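## 6. When the gripper stops short (fault 354)

Sooner or later the arm will come down over a part, halt with its fingers open and sit there like someone who has walked into a room and forgotten why. Stikton logs this as fault 354. The message on screen reads "Target not confirmed", and pressing Retry will get you the same message again.

**CAUTION:** A halted arm is still under power. Press Stop before you put a hand inside the work area, even if the arm has looked dead for ages. It will resume the moment it changes its mind.

The same rule holds when you are working in the simulator. No one was ever bruised by a rendered arm, but the habits you pick up there are the ones you will bring to the bench.

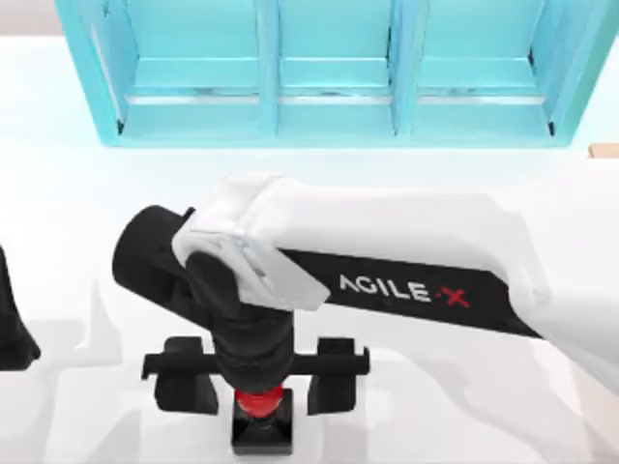

Most 354s come from a wrong height setting. The software believes the table is higher or lower than it is, so the fingers never reach the point where they are allowed to close. Set the height again as follows.

1. Press **Stop** and wait for the status light to turn amber.
2. Open **Setup > Work surface**. Write down the old value. You will want it later, usually just after you have overwritten it.
3. Set the speed limit to 40 mm/s. Leave it there until step 7.
4. Choose **Raise to safe height**. The arm should clear the part by 120 mm.
5. Remove the part and run **Find surface**.
6. Put the part back and run one pick, with a finger over Stop.
7. If the pick is good, restore the speed limit and save.

**Note:** If you run two arms, park the second one first. Each arm regards the other as none of its business, and Find surface does not check for collisions.

**Note:** Profiles saved before the August release store the height in centimetres. Stikton reads them as millimetres without complaint. Save them again from the Havard import screen.

### If the fault comes back

- Check that the part's model matches the part. A cap modelled too tall will stop the fingers early.
- Check that both arms are not set as arm 2.
- Export the log and send it to Hekley support, with the old height value from step 2.

Do not raise the timeout. The arm will only wait longer before failing.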